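How I set up a reach test in sim (and the house rules I stick to)

I've been running hand-and-object tests in simulation for a while now, and I still catch myself skipping steps when I'm in a hurry. So I wrote my rules down, mostly for me, but Chia-jung Tse asked for a copy and then a few other people at Retberg did too. Feel free to steal them!

Before you load anything

Name the run. I use object, hand, number, so my last batch was tray_right_148 and so on. Write down the random seed in the same place. I once lost a whole afternoon in April trying to repeat run 191 with no seed saved, and I never did get it back.

Step 1: Keep the table clear

One object per test until the reach is solid. I know it's tempting to throw in a mug and a stapler so it looks like a real desk (mine sure isn't tidy), but clutter hides problems. Add it later, one piece at a time, and give each version its own name.

Step 2: Check the collision shapes

Wire and mesh things are the worst for this. If you let the software wrap a letter tray in one big box, the fingers will bump into thin air between the levels. Turn on the collision view and look at every tier from the side. I build mine from thin slabs for the floors and skinny capsules for the rods, and it's slow work, but you only do it once per model.

Step 3: Stop short and look

Set a hold point just before contact and pause there, every single time. I check that the fingers line up with the tray's front lip, that the thumb is clear of it, and that the wrist isn't doing anything weird. Then I save the pose. 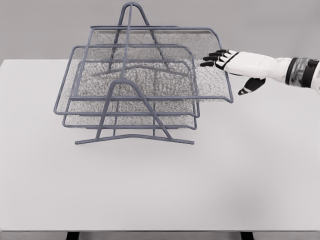 Step 4: Set your limits, then let it touch

Put in a force cap and a speed cap before you unpause. Start lower than you think you need! My rule is that a run that hits either cap counts as a fail, even if the grasp looks great. Oanh Hồ talked me into that one and she was right.

Step 5: Log the fails too

Keep them in the same folder as the good runs, with one line on what went wrong. "Finger through mesh, level 2" is plenty.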